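Section 4: Placing and Leveling the Sensor Mast

The Stadell 615 mast carries the radar head used to detect small drones near airfields and hangars. Read this section through once before you lift anything. You will need two people for steps 3 to 6.

Before you start

Pick a spot with a clear view of the sky in the direction you want to cover. Keep the mast at least 92 feet from fuel storage and from any aircraft tie-down point. Soft ground will take the base plate, but you must use the spreader boards supplied in the long bag.

CAUTION: Do not raise the mast under or next to overhead power lines.

Setting up

1. Lay the base plate flat with the arrow pointing north. A hand compass is close enough at this stage.

2. Open the four legs until each one clicks. If a leg does not click, close it fully and try again.

3. Stand the lower tube in the socket. One person holds it upright while the other fits the locking pin.

4. Slide the radar head onto the upper tube. The cable outlet must face the same way as the arrow on the base plate.

5. Raise the upper tube and tighten both clamps by hand. Do not use a wrench.

6. Turn the leveling screws until the bubble sits inside the inner ring. Check it again after 2 minutes -- the legs can settle.

NOTE: If the bubble will not stay inside the ring, lower the mast and move it to firmer ground. Do not pack stones under the legs.

Connecting the cables

7. Run the gray data cable to the Furmont control box and push the plug in until the collar turns.

8. Connect power last. The lamp on the box blinks amber during the self-test, then stays green.

9. If the lamp turns red, switch off, wait, and check the data plug before you try again.

Care of the fabric covers

Take the wind cover and cable sleeves off the mast before washing. Shake off loose grit outdoors and close all hook strips. Use a mild detergent with no softener -- softener spoils the water-resistant coating. Hang to dry, and refit only when fully dry.
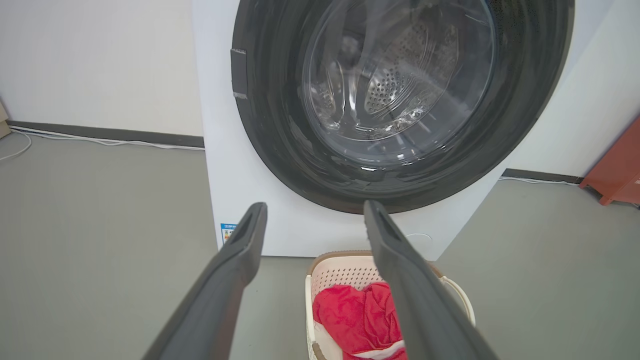
Fig. 4-2. Front-loading washing machine.

CAUTION: Never machine wash the radar head pouch. Its foam lining will break up. Wipe it with a damp cloth.

Related items
Section 5: Aligning the Radar Head
Section 6: Furmont Control Box Settings
Akbulut Battery Pack: Charging and Storage
Skeltwood Transport Case: Packing Order
Spare Parts List, March revision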